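弗洛万斯手持夹爪对比测试

弗洛万斯手持夹爪对比测试（Flolivance Handheld Gripper Comparison，常简称“弗洛万斯对比”）是一项针对手持式平行夹爪的操作测试，对象为家庭环境中的柔性织物，主要是衣物。测试由工程师耶斯廷·沃根（Iestyn Wogan）设计，提拉瓦·盖玛尼（Theerawat Kaewmanee）负责现场执行和数据整理。

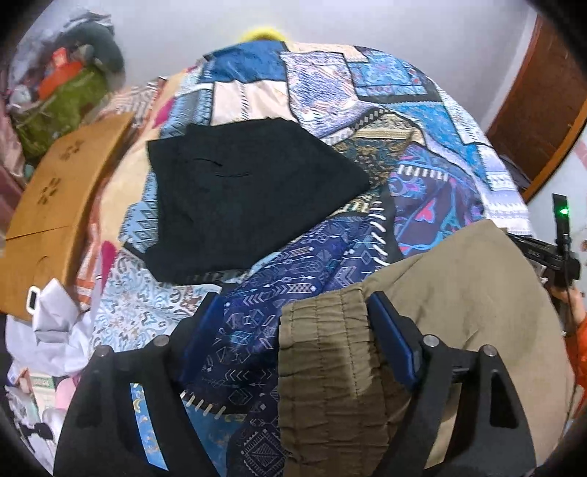
概述

手持夹爪由操作者直接握持，手指结构与机械臂末端所用的一致或接近，夹爪上装有广角相机，记录手指与物体的接触情况。用这种工具采集的动作可以转换为机械臂的训练数据，因此手指形状、指垫材料和相机视角的差别会一直带到后面的策略训练中。

弗洛万斯对比只考察夹爪和相机，不评价训练算法。测试共完成653次有效抓取，其中304次为收口类部位（松紧腰、袖口、裤脚），其余为平整布面、接缝和布边。参加比较的夹爪有三种，在记录中分别称为Provari、Wallner和Hinell。

背景

衣物抓取的评测以往多在桌面上进行，布料单一，背景为纯色。沃根认为这类条件低估了两个问题：一是带褶的厚布在指间堆积，使手指无法完全闭合；二是衣物与底下的床单、被面花纹相近时，相机图像中的布边难以分辨。测试因此改在卧室的床上进行，床面铺拼布被，待整理的衣物直接放在被面上，周围的日常物品不作清理。

测试在八月进行，使用同一间卧室。前期试抓的数据没有计入总数。

测试夹爪

Provari：手指为一体成型的厚壁结构，指面贴条状软垫，指身开有矩形孔以减轻重量。指垫用螺栓压板固定，更换一副需要拆下手指。开口较大，适合一次夹住多层布料。

Wallner：手指较薄，前端收窄，指垫为可撕换的薄片。插入布层之间较容易，夹厚布时指尖向外张开。

Hinell：手指为柔性肋条结构，受力后向物体一侧弯曲，没有单独的指垫。接触面积随夹持力变化，重复性低于前两种。

三种夹爪使用同一型号的鱼眼相机，安装高度一致。鱼眼镜头视野宽，手指、衣物和远处的墙面、门框能同时进入画面，后期定位可利用的特征点较多。缺点是画面四角变暗，靠近边缘的直线弯曲，需要逐台标定。

测试方法

每次抓取从手指全开、悬停于衣物上方开始。操作者按提示抓住指定部位，提起，保持5秒，再放回床面。衣物在保持时间内滑脱、或者手指夹住了指定部位以外的布料，均记为失败。夹到下层被面的情况单独登记，称为“带底”。

指定部位分为四类：

收口：松紧带或抽褶形成的厚实部分，表面有密集横褶。
布面：衣物中部的单层或双层平整区域。
接缝：侧缝、袋口和肩缝。
布边：下摆、前襟和有明线的边缘。

衣物共16件，颜色和厚度各不相同，包括深色长裤、浅色外衣和印花布料。每件衣物由三种夹爪轮流抓取，顺序打乱。盖玛尼在记录中要求，同一件衣物换用下一种夹爪前须重新抖开，以免上一轮留下的折痕使抓取变容易。

结果

在收口类抓取中，Provari的失败次数最少。其条状指垫与横褶方向大致垂直时，布料能在指垫之间压实，提起后不易转动。指垫与横褶平行时，失败次数明显增加，布料沿褶槽滑出。记录建议操作者在抓松紧腰时先转动手腕，使指垫横跨褶纹。

Wallner在布边和接缝两类中表现最好，带底次数也最少。薄指尖可以贴着被面滑入衣物下方。对厚收口，它往往只夹住外侧一两道褶，提起后受力集中，指垫薄片有卷边现象，测试期间更换过两次。

Hinell在平整布面上的结果与Wallner接近，在其余三类中居于末位。沃根指出，柔性手指的弯曲量无法从开合编码器读出，只能靠图像估计，而深色布料挡住肋条时估计误差较大。

相机与视觉方面

拼布被面对视觉定位有两面作用。大块的蓝色、米色布面和密集的纹样提供了稳定的特征，轨迹重建很少中断。但印花衣物压在花纹相近的布块上时，标注人员需要对照前后画面才能确定布边位置。带明线的布边较好辨认，纯黑衣物则主要依靠袋口等细节判断朝向。

指身的开孔对观察有帮助。透过Provari手指上的孔可以看到后方的布料，标注时据此判断手指是否带起了邻近的衣物。Wallner手指无孔，但遮挡面积本来较小。Hinell的肋条间隙随弯曲变化，不适合作这种判断。

相机视野内有时会出现其他人的手和设备。处理时保留这类画面，只在轨迹重建前遮去活动区域，遮罩由人工检查。

局限

测试只由一名主要操作者完成全部抓取，个人手法的影响没有分离出来。盖玛尼惯用右手，从床的左侧抓取时手腕角度受限，这部分失败是否应归于夹爪，记录中没有定论。

房间照明未加控制，傍晚的画面噪点较多，标注中的不确定项集中在这一时段。夹持力由操作者手指的力量决定，三种夹爪都没有安装力传感器，因此“夹紧”与“夹松”的区别只能从布料变形推断。

测试也没有包括湿衣物、袜子等小件以及带拉链的厚外套。

后续工作

沃根随后提出两项修改。第一项是在Provari手指上加装可更换的窄指尖，用于布边抓取，安装孔沿用原有螺栓位置。第二项是统一三种夹爪的握把，使手腕到指尖的距离相同，减少换用时的适应过程。窄指尖已做出样件，装配后指尖闭合时存在轻微错位，尚未用于正式抓取。

统一握把的图纸由盖玛尼绘制，Hinell的驱动部分较长，握把需要后移，与相机支架的干涉仍待解决。

参见

平行夹爪
柔性物体操作
鱼眼相机标定
示教数据采集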